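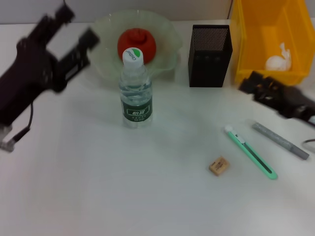 Kolatow Facilities and Furnishings Group - Equipment Reviews

Halonen 22 height-adjustable table, long-term review
2018-06-06

We bought the Halonen 22 last September to replace a fixed bench that was too low for standing work and too high for the chairs we own. It has been in daily use for nine months. The comparison unit is a Vutura frame with the same size top, bought a year earlier.

Assembly took one person most of a morning. The legs arrive with the motors fitted, so the job is mostly crossbars and screws. The instructions call for a 13 mm wrench, which is not supplied. Two of the pilot holes in the top were shallow and had to be drilled out before the screws would seat. The Vutura had no such problem, but its cable tray was bent in the box.

Travel is smooth and quiet enough that people on the phone at the next desk do not look up. Both legs stay level under an uneven load. At full height there is some side-to-side sway when typing. Front-to-back movement is slight. Moving the crossbar to its lower set of holes made the sway worse, so we put it back.

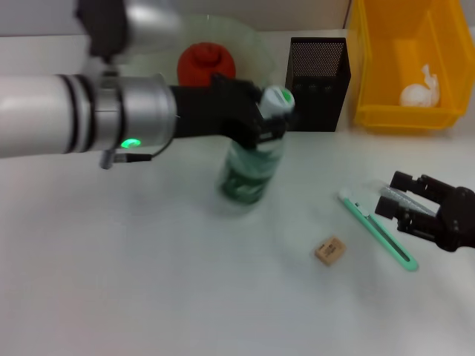 The top is the better half of the product. Coffee left overnight wiped off with plain water, and permanent marker came off with alcohol. The edge banding has lifted a little at one corner - a dab of contact cement fixed it. The coating does show gray rub marks from rubber feet, and these need a mild abrasive cleaner.

The controller stores four heights. It forgets them if power is lost for more than a few minutes, and the legs must then be run all the way down before they will respond. The manual covers this in one sentence near the back. The Vutura keeps its settings.

Halonen rates the lift for 2000 cycles a year. We have no way to check that figure, and our use is well under it. Spare feet and a replacement handset can be ordered through Pornach, with delivery in nine working days when we tried it.

Rating: 4 out of 5. We would buy the top again without hesitation, and the frame if the price stays where it is.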